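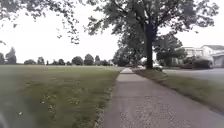
Leline Property Notes, Release No. 23

FOR IMMEDIATE RELEASE
6 May 2025

Leline opens the list for 25 townhomes at Rainer Court

I've been waiting to write this one for months, so forgive me if I run on a bit! Starting today, Leline is taking names for Rainer Court, our new group of 25 townhomes on the east side of Timutden. If you've been on our mailing list for a while, you know how often people ask me for something between a condo and a full-size house. We've finally got it.

All 25 homes have three bedrooms, two and a half baths and a one-car garage. The middle units start at $573,000. End units cost more (they get side windows and a wider yard), and I expect those to go first, so tell us early if you want one.
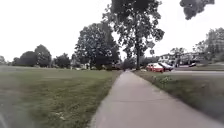
I should say something about the layout, as it took us four tries to get right. The kitchen sits at the back of the house and opens straight onto the patio. Our first plan had it up front, and every couple we showed it to asked the same thing: how do I get the groceries in from the garage without crossing the living room? Fair question. We moved it. The powder room got a little smaller, but there's now a proper pantry, and I'd make that trade again.

Ovska is building the homes. They did our last two projects with us, and I like that they pick up the phone. The first foundations go in this September. 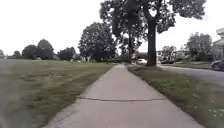
What it costs to own one

The monthly association fee is $200. It covers the roofs, outside paint, front yards and snow removal. It doesn't cover your windows, your patio or whatever you plant out back. We put that in bold in the buyer packet after a few mix-ups on an earlier project, and please do read the packet before you sign anything!

You can hold a home with a refundable deposit. If you change your mind before the purchase contract is signed, you get the whole thing back.

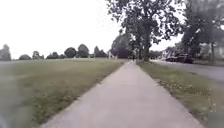 Pets are fine, by the way, up to two per home. Renting is allowed too, with a one-year minimum lease, so short stays are out. I know a few investors on the list were hoping for a different answer, and I did hear you out, but the rule is staying.

To join the list or ask for floor plans, stop by the Leline sales office in Timutden or use the contact form on our website. Press questions can go through the same form; just put "Rainer Court" in the subject line.

###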